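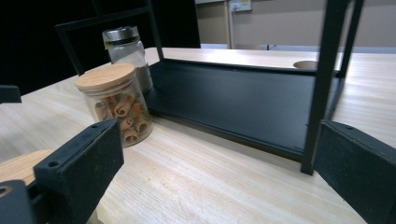 Figure 1. Wafer rolls in the jar with the wooden lid, beside the black shelf.

Storing Dry Food on a Small Table Shelf
Project report, Agnes Björklund and Alvar Vik

1. Background

In our student kitchen at Rellerley the dry food was always spread over the worktop, and it took a long time to find the sugar or the tea. Our project asked a simple question: can one small shelf make the daily use of jars easier? We worked on it in October, with a budget of 80 euros, and we used nearly all of it.

2. Jars and shelf

We chose a black metal shelf with two levels, which can stand directly on a table. The jars are of glass, so the content can be seen without opening. Some lids are metal and some are wooden. We did not buy a full set, because we wanted to compare the lids.

The biscuits got a short jar with a wide opening. Agnes first wanted to put them on the shelf also, but they are taken so often that a place on the table was better.

3. Arrangement

We tried the lower level first. A clear jar with white content and a metal screw lid stands next to a brown glass jar with a wooden lid, both towards the left -- the right part is left free for one more jar. The brown jar is a little taller, and it still fits under the upper level.

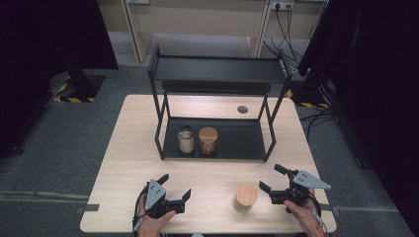
4. Results

We asked 6 students from our corridor to use the shelf for 2 weeks. Five of them found things faster than before. One student disliked the screw lid -- it needs both hands -- and preferred the wooden ones. Labels were requested by several people, and Alvar will make them from paper tape.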